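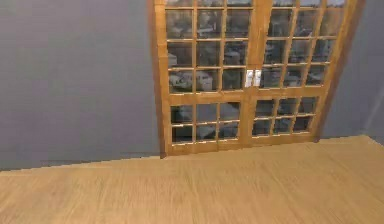 Westcombe Simulation Group - Gripper and Camera Trials

Section 7. Comparing two grippers in the simulated room

Read Section 6 first. Controller has to be talking to the simulator before any of this works. Use the Pirska two-finger gripper and the Datow three-finger one, same arm, same start pose.

1. Load the room file. Check the double door renders with both leaves and both white handles. Glass will look dark and blurry, leave it.

2. Set the random seed to 236. Write it on the run sheet.

3. Set the camera view. Walls flat grey, floor pale wood. If the floor comes up black the textures havent loaded, quit and reload.

4. Load the Pirska profile. Home the arm, open fingers fully, close, open again.

NOTE: Finger width is in millimetres. Old Datow profiles were in centimetres. Reda El Sherbiny fixed most of them in August but check yours.

5. Turn to the counter view. Cup near the left end, small purple container further along, black bowl at the far right. Toy bicycle on the floor. Anything missing, go back to step 1.

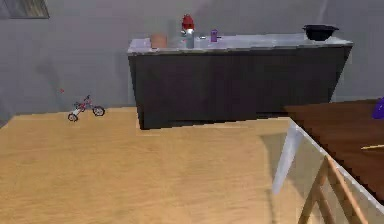 6. Run the cup pick, 22 tries. Save the log after the last one, before changing anything.

7. Repeat for the purple container, then the bowl. Rim grasp only on the bowl.

CAUTION: Do not swap profiles while the arm is moving. Stop, home, then swap. The controller will acept the new profile mid-move and the log is no good after that.

8. Load the Datow profile. Same seed, same camera. Repeat steps 6 and 7.

9. Copy both logs to the Nygård folder. Initial the run sheet, send it to Liv Bakke.

Bicycle picks are in Section 8. Seperate run sheet.

Print this page | E-mail this page

Questions: Hedvig Tangen, Westcombe Simulation Group. Last updated December 24, 2023. Back to top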